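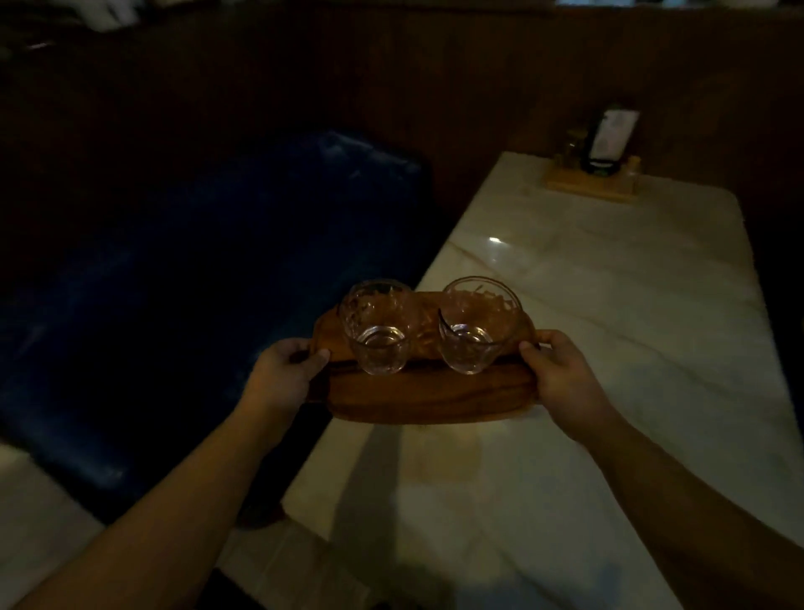
Two hands, one wooden tray and two glasses with a little clear liquid in the bottom of each.

Does a tray really help?

People have plenty of rules about carrying drinks. Use a tray. Don't look at the glasses. Put a spoon in it. Never fill it to the top. Grown-ups say these things as if they had been tested in a laboratory, but most of them were simply passed on by another grown-up. So let's be a bit suspicious and check them one by one.

Claim 1: A tray makes carrying easier

Sometimes. If you have two glasses and two hands, you can carry one in each and get to the table perfectly well. What you can't do is open a door.

With a tray you can't open a door either, if you are holding it at both ends. Waiters who carry a tray on one flat palm have a spare hand, but they have practised, and you probably haven't. For most of us a tray keeps both hands busy.

A tray gets useful at three glasses, or when there's a plate as well. It also gives a drip somewhere to land other than the carpet, and many trays have a lip, a slightly raised edge. People will tell you the lip stops glasses falling off. Look at how low it usually is. A low lip might stop a glass that is sliding gently. It won't do much for one that has started to tip over, because a tipping glass goes over the top of it.

Verdict: partly true.

Claim 2: Hold it at both ends

This one holds up well, and you can test it with a ruler and a rubber. Put the rubber in the middle of the ruler and hold the ruler at one end with your finger and thumb. Feel how the far end wants to drop? Your fingers have to squeeze hard to stop it. Now hold both ends. Each hand takes half the load, and neither has to fight a twist.

The same thing happens on a bigger scale with a tray. The weight pulls down on the tray, and if your hand is a long way from the weight, the pull has more turning power. Scientists call this turning power a moment, which is a strange word to choose, as it has nothing to do with time.

Thumbs on top and fingers underneath is the usual grip. The fingers do the lifting and the thumbs stop the tray rocking.

Verdict: true.

Claim 3: Put the heavy things in the middle

Also true, but it's often said badly. What matters is that the two sides balance. Two glasses that weigh the same, standing the same distance from the middle, will balance even if there is a gap between them. One heavy jug at the left and one egg cup at the right will not.

Here are some numbers. Say a full glass weighs 500 grams and a nearly empty one weighs 335 grams. Put one at each end of a tray and the hand on the full side has to hold up more. That isn't a disaster. Your hands notice and adjust without being told. The trouble comes when somebody helpful takes one glass off while you are still holding the tray. Your arm keeps pushing up against a weight that has gone, and that side jumps.

If you are the helpful person, wait until the tray is down.

Verdict: true, if you say "balanced" and leave "middle" out of it.

Claim 4: A low drink can't spill

It certainly spills less. A liquid has to climb the side of the glass before it can get out, and if there's only a shallow pool at the bottom, it has a long climb. Walking doesn't usually shake it that hard.

But "can't" is too strong. A glass that falls on its side will empty itself whether it was full or not. There is another catch as well. The liquid in the bottom of a glass helps to keep it steady, as it adds weight low down. Things with their weight low down are harder to knock over. Many tumblers have a thick, heavy base of their own, so they manage quite well with hardly anything in them. A tall, thin glass on a narrow foot is a different matter.

Verdict: nearly true.

Claim 5: A spoon or stirrer stops the sloshing

We asked the readers of our Drurnport page to send in the kitchen rules they'd been taught, and 193 of them did. This rule turned up in 40 of the letters, which shows that lots of people have heard it. It doesn't show that it works. A rumour can be very popular.

Could there be anything in it? Liquid sloshes when it swings from side to side in time with your steps, like a swing being pushed at just the right moment. Something standing in the liquid can get in the way of that swinging. A wide, flat thing gets in the way a bit. A thin stirrer leaning against the side of a glass doesn't get in the way of very much at all. It's also one more thing to poke yourself with when you drink.

Try it with plastic cups, outdoors. Half fill one with water, walk ten steps with a spoon in it and ten without, and see whether you can tell the difference. Do it several times. If you only do it once, you have found out about one walk.

Verdict: not proved.

Claim 6: The putting down is the hardest part

We expected this to be nonsense. Surely walking is harder? But think about what has to happen. The tray has to stay level while it goes down, so both arms must lower at the same speed. Your fingers are underneath, and the table would like to be where your fingers are. And you're leaning forward, which makes your arms do more work than they did when the tray was close to your tummy.

Try watching the shadow. When a tray is above a pale table with a light overhead, its shadow is soft and blurry at the edges. As the tray gets closer, the shadow usually gets sharper. It's a handy clue to how far there is left to go, and it costs nothing.

Some people let one edge touch first, slide those fingers out, then lower the rest. That means tilting the tray a little. With low drinks it's fine. With full ones, do it slowly. A hard, polished top such as marble gives you no help if you drop the last bit, and it makes a nasty clack. Cloth is kinder.

Verdict: probably true. We were wrong.

Claim 7: Don't look at the glasses

The idea is that if you stare at the drinks you keep correcting every tiny wobble, and your corrections make new wobbles. There's some sense in that. But if you never look, you won't see the chair leg, the cat, or the glass creeping towards the edge. Look where you are going and glance down now and then.

Verdict: too bossy to be useful.

Words to know

Lip: the raised edge of a tray.
Moment: the turning power of a push or a pull.
Tumbler: a drinking glass with a flat bottom and no stem. It may once have had a rounded bottom that tumbled over, or so the story goes. We haven't been able to check, so treat that one with suspicion too.
Grain: the pattern of lines you can see in wood, made as the tree grew.

Next month: does hot water really freeze faster than cold? The readers at Fastulthorpe say yes. We'll see.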